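Cahier de laboratoire, cellule bimanuelle, poste 5
Site de Tollholm
Jeudi, ouverture du cahier à 8 h
Rédaction : C. Anghel
Diffusion : équipe Wernura, copie Rissanen

Objet de la séance

Poursuite de la collecte de démonstrations pour la tâche « briques éparses », deuxième configuration. Les deux bras sont conduits en téléopération et l'opérateur exécute la consigne du début à la fin, sans interruption. Le corpus constitué doit servir à l'entraînement de la politique Rullulska dans sa version à deux bras. La version à un seul bras reste gelée jusqu'à la revue de juin et n'est pas concernée par ce qui suit.

État du corpus

Au démarrage, le dépôt contenait 603 épisodes validés, toutes configurations confondues. L'objectif fixé avec Rissanen pour la deuxième configuration est d'environ 200 épisodes supplémentaires avant le premier réentraînement. Cet objectif s'entend en épisodes validés après relecture ; les enregistrements bruts n'entrent pas dans le décompte.

Les étiquettes de langue sont désormais rattachées à l'épisode entier. Le découpage en sous-tâches (approche, saisie, transfert, dépose) sera effectué en seconde passe par l'outil d'annotation. Il est rappelé que les bornes produites automatiquement à partir de l'ouverture des pinces ne doivent pas être utilisées telles quelles : elles confondent la dépose et le simple relâchement, et l'écart se retrouve ensuite dans le comportement appris.

Préparation du poste

Prise d'origine des deux bras effectuée avant la mise en place des objets. Le bras gauche présentait un léger décalage au poignet, corrigé par reprise du zéro. Le droit n'a demandé aucune intervention. Vérification des horodatages entre le flux vidéo et les positions articulaires : conforme sur l'enregistrement d'essai.

Les câbles des bras ont été contrôlés sur toute l'amplitude utile. Point à surveiller : en extension vers le fond, la gaine du bras gauche se tend avant la limite logicielle. La limite a été abaissée dans le fichier de configuration du poste, et la modification est portée au journal des versions. Il convient de ne pas recopier ce fichier sur un autre poste.

Le revêtement à motifs des parois et du tapis est conservé pour l'ensemble de la configuration. La première configuration avait été enregistrée sur fond uni, et la politique qui en est issue s'est révélée très sensible au changement de décor lors des essais de la semaine précédente. Les deux configurations seront mélangées à parts égales dans les lots d'entraînement. Une pondération différente pourra être étudiée ensuite, à la demande de M. Manninen.

Consignes aux opérateurs

Les briques sont redistribuées à la main entre deux épisodes, sans gabarit. L'opérateur qui redistribue n'est pas celui qui pilote, dans toute la mesure du possible. Les orientations doivent varier : une série entière de briques alignées sur les bords du tapis est sans valeur pour l'apprentissage de la saisie.

Le choix du bras appartient à l'opérateur. Le croisement des bras au-dessus de la zone centrale est toutefois à proscrire, de même que la saisie simultanée d'une même brique par les deux pinces. Une brique saisie de travers peut être reposée puis reprise. Ces reprises sont précieuses et doivent être conservées, à condition que l'épisode se termine selon la consigne.

Aucune main ne doit entrer dans l'enceinte pendant l'enregistrement. Tout épisode dans lequel cette règle n'est pas respectée est écarté, même si le geste est bref.

Déroulement

Première série de 9 h à la pause. Rythme régulier, sans arrêt machine. Les épisodes du début sont visiblement plus lents que les suivants ; ils sont gardés, la durée étant normalisée au chargement.

Deuxième série après remontage du doigt intérieur de la pince droite, dont la vis avait pris du jeu. L'effort de serrage relevé après remontage est revenu à la valeur de référence. Les derniers épisodes de la première série ont été relus un à un pour s'assurer que le jeu n'avait pas faussé la mesure d'ouverture. L'écart est perceptible sur la courbe, mais reste inférieur au seuil admis.

Relecture en début d'après-midi : 11 épisodes écartés. Motifs relevés : croisement des bras, fin d'enregistrement prématurée, consigne d'un autre lot laissée dans le champ de texte. Ce dernier cas relève d'une faute de saisie de ma part et non des opérateurs. Le champ sera vidé automatiquement à chaque changement de série dès que la correction de l'interface sera livrée.

Observations

Les briques noires demeurent les plus difficiles à saisir pour les opérateurs. Leur contour se lit mal dans la vue de retour, et la pince masque la prise au moment utile. Plusieurs opérateurs compensent en abaissant la pince très tôt puis en avançant au ras du tapis. Le geste est efficace mais pousse parfois les pièces voisines. Il n'a pas été donné d'instruction à ce sujet, afin de ne pas appauvrir la diversité des stratégies ; la question devra néanmoins être tranchée avant la fin de la collecte.

Les pièces longues sont presque toujours prises par le travers, en leur milieu. On souhaiterait davantage de prises décentrées, qui sont celles que la politique rencontre lorsqu'elle se trompe d'approche.

Il est enfin constaté que le bras gauche reste souvent immobile pendant que le droit travaille. Une politique entraînée sur de telles données apprend l'attente aussi bien que le mouvement. Je propose d'ajouter à la consigne une variante imposant le travail simultané sur deux briques éloignées l'une de l'autre.

À faire

Reporter la limite du bras gauche dans la fiche du poste.
Transmettre à Rissanen le relevé des épisodes écartés, avec motifs.
Rédiger la variante de consigne et la soumettre à M. Manninen.
Commander des vis de doigt, référence du fabricant, pour les deux pinces.
Sauvegarde du lot sur le serveur de Tollholm avant extinction.

Poste 5, deuxième configuration, briques éparses :

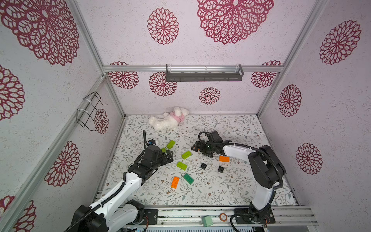 Martti Manninen : Accord de principe sur la variante simultanée, sous réserve qu'elle reçoive une étiquette distincte et ne soit pas fondue dans le lot actuel. Pour les périodes d'immobilité du bras gauche, je préférerais qu'aucun épisode ne soit coupé à ce stade ; un filtrage au chargement suffira et restera réversible. Merci de joindre au relevé les courbes d'ouverture de la pince droite, avant et après remontage.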